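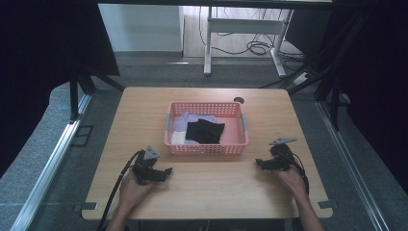 Home | Notes | Trips | Contact

Open day at Hilimitz
April 7, 2023

The Hilimitz open day starts with a sticker. You write your name on it, it falls off on the stairs, and you spend the next hour as a stranger among robot people. There were 57 of us signed up, which the lobby had clearly not been told.

Our group went first to the teaching rooms, where Mei Wojcik runs what she calls the laundry side. I had come for robots. I got folded clothes in a pink basket, and a person with a black gripper in each hand, working at a small table inside a metal frame with curtains. The idea is that people do the chore with the grippers, over and over, and the robot gets to learn from the recordings. Mei's target for this chore is 1,000 good runs. They had 700 when we visited, and the bad ones, she said, were kept in a separate folder that everyone enjoys more.

Then came the part where visitors get a turn. I have owned shirts for my entire adult life and could not pick one up. You lose your fingertips and your wrist becomes very important, and the sleeve you weren't watching goes wherever it likes. Barrett Tillman, who had driven up with me from Stindoria and talked the whole way about payload, managed a towel on his second try and has mentioned it since.

Noemi Halvorsen gave the talk after lunch. Good talk, too many charts. She was frank that soft things are still a pain – cloth never sits the same way twice – and she dodged a question about price so smoothly that I wrote down how she did it. Someone from Tsikata asked about socks. Noemi said "November" and moved on.

Lunch was sandwiches. The coffee machine, fully automatic, was out of order.

The next open day is in November, six groups again, and you sign up at the front desk. Parking is behind the building. Write your name on your own sticker and bring tape.

14 comments | 6 shares

Related
Flornura greenhouse tour, in the rain
Two hours at the Tsikata packing line
What I packed for Stindoria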